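Latelero Forum > Handheld Grippers > Maintenance and Setup

Thread: Yellow fingers slipping on T-shirts after cleaning

rencombe_bench
Posted in March 2025
We have a handheld gripper with the yellow slotted fingers, used for laundry folding recordings. It did fine until I took the fingers off to clean out lint. Now it holds towels and jeans but lets go of thin cotton. The shirt starts to come up and then slides out, always on the left finger first. Both fingers are back in and the screws are tight. Counter says 1,168 cycles on this pair. Is that too many, or did I put something back wrong?

slotfinger
How did you clean them?

rencombe_bench
Warm water and dish soap, then dried overnight. No solvent.

halfturn
Soap film. Had the same thing. Rinse them again in plain water, wipe with a lint free cloth, try it before you touch anything else. 1,168 is nothing for those fingers. Ours go to 300 hours before we swap them and they still grip when they come off.

dkt_left
I don't agree that it's soap. If it was soap both sides would slip the same. One side letting go first sounds like the fingers aren't seated evenly. Close the gripper on a strip of printer paper and pull it out slowly, once near the tips and once lower down. If it drags lower down and slides free at the tips, your left finger is sitting tilted in the mount.

halfturn
Could be both. Rinsing takes two minutes though.

rencombe_bench
Rinsed and dried them. A little better on a dry shirt but it still drops. Did the paper test and it slides free at the tips, drags lower down. So dkt_left may be right.

dkt_left
OK. Take the left finger off again and look at the seat, not the finger. Lint packs into the corner and you can't see it from the front. I use a wooden toothpick. Then put the finger in, start both screws by hand, close the gripper so the fingers line each other up, and only then tighten. If you tighten with it open they go in wherever the slack lets them.

While you have it apart, leave the faceplate alone. Those screws hold the lens plate, and if it moves you have to redo the camera calibration.
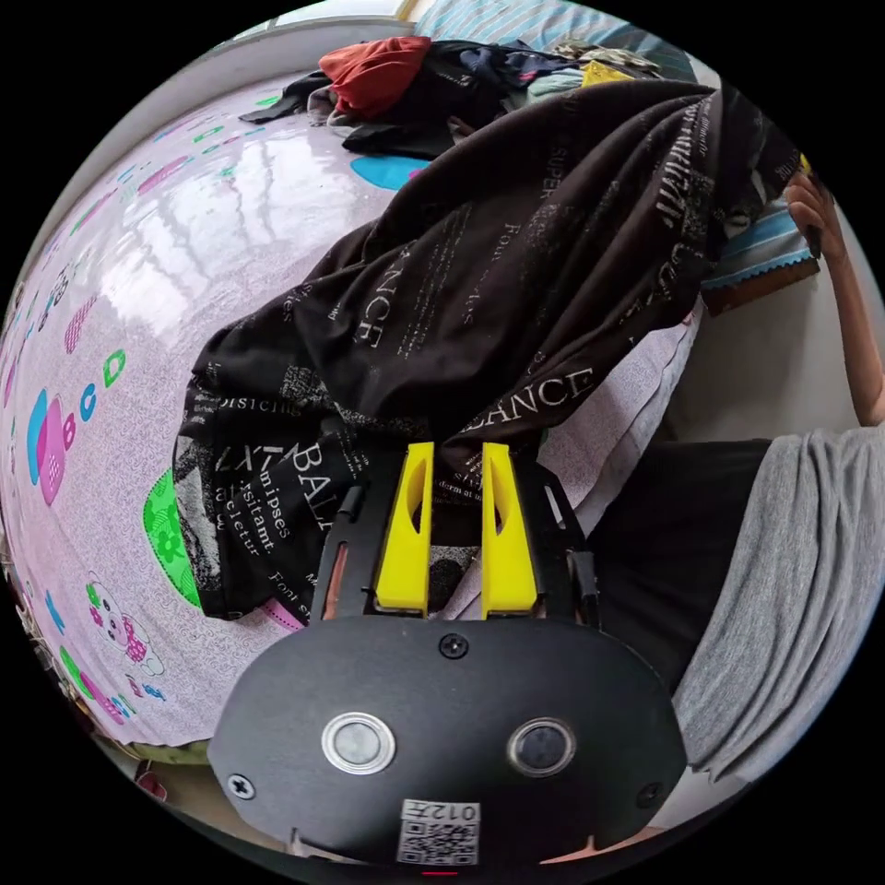 Then test on a shirt with a big print, lifted by the hem with a second person holding the far corner. Printed cotton is stiffer in the printed parts and softer in between, so you get both kinds of grip in one pull. If it holds there you can go back to plain shirts.

slotfinger
I'd add that you should check the closing force while you're at it. On ours the setting went back to 40 after a firmware update and we didn't notice for a week. It should be 42 for thin fabric. Small change on paper but it matters at the tips.

halfturn
I wouldn't chase two points on the force setting. If the fingers are straight it will hold at 40. Turning it up just hides a bad mount and wears the tips.

slotfinger
We ran it both ways on the same pile of shirts and 42 dropped fewer. That's all I can tell you.

rencombe_bench
There was lint in the seat, a flat gray piece that came out whole. Put the finger back the way dkt_left said. Paper now drags the same at the tips and lower down. Force was at 42 already so I left it.

Went through a basket of shirts this afternoon and had one drop, on a very thin undershirt. Before this it was dropping every second or third one.

dkt_left
Good. Undershirts are hard for everybody. Try taking a fold of it instead of a single layer.

skistberg_two
Question on the same part. We have the Soltani mount, does the finger come off the same way? Ours has a pin through the side.

slotfinger
Push the pin out from the left, it's tapered. If you push from the right it jams. Otherwise the same steps.

skistberg_two
It was jammed already. Got it out with a small punch. Is there a part number for the pin?

slotfinger
It's in the parts list pinned at the top of this section, second page. Order two.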